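Spent the morning rewriting our house rules for tabletop pick-and-place, so you're getting a thread. Mostly so I stop answering the same five questions in DMs!

1/ Rule one is boring and it stays rule one: know where the stop button is before you power up the arm. Say it out loud. Touch it. I don't care if you've done 800 runs (I have, I still touch it).

2/ Speed. Anything new on the table gets the slow profile for its first 12 tries. We borrowed that number from the old Rodcombe checklist and I've never found a good reason to change it.

3/ Mix your objects. A table full of neat little boxes teaches you nothing about groceries. I want something crinkly, something squishy and something that stands up, all out at the same time — snack bag, sponge, something green and upright at the back.
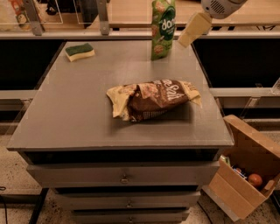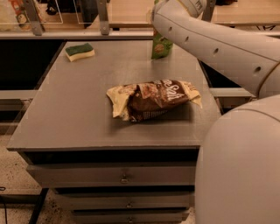
4/ Cables. If one is on the floor, look at it before every session and ask if your foot or the base could catch it. Tape it or move it. The Plendthorpe folks write this up as a near miss even when no one trips, and I've come around to that.

5/ Crushed stuff still counts as data. Don't swap in a fresh bag halfway through a set because the old one looks sad. Log the swap if you really have to (please log the swap).

6/ Hands. No reaching in while the arm is live, not even to nudge a sponge 2 inches. Pause, wait for the light, then reach. This is the one I'm strict about and yes, I've sent people home over it.

7/ Someone asked if this lines up with the Haltalent template. Pretty close — theirs has a longer sign-off page and I trimmed ours to something people will fill in.

Next up is drawers, probably in April. Send me your pinch point stories!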